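Sorting the Winter Knits

The residence at Piltance reserves the second week of February for the care of winter clothing. Residents are asked to bring out every knitted item and to lay it on the bed, where folds, cuffs and seams may be examined in good light. A made bed is preferred to the floor – a plain or checked sheet will serve equally well.

Dark gray garments require particular attention. Lint collects in the ribbing, and worn stitches are difficult to see against the yarn. Each ribbed cuff should be opened out before the garment is folded.

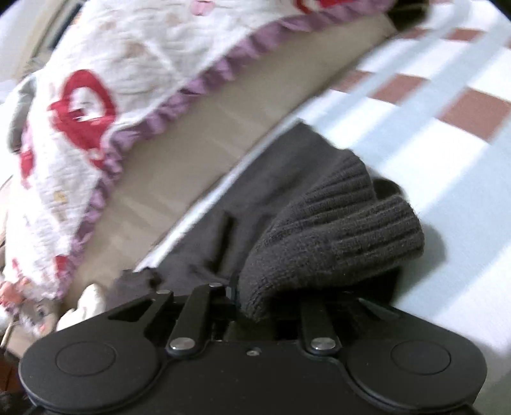

Storage Until September

Knitwear that is clean and sound may be stored in the Skirnik linen room, which holds 700 items on open shelving. Garments are stacked no more than four high, with the heaviest at the bottom. Items in need of repair are sent to the Van Dijk workroom and are normally returned within two weeks.

Blankets remain with the residents throughout the year. Sheets are exchanged on the usual schedule – the Droso laundry accepts them separately from knits.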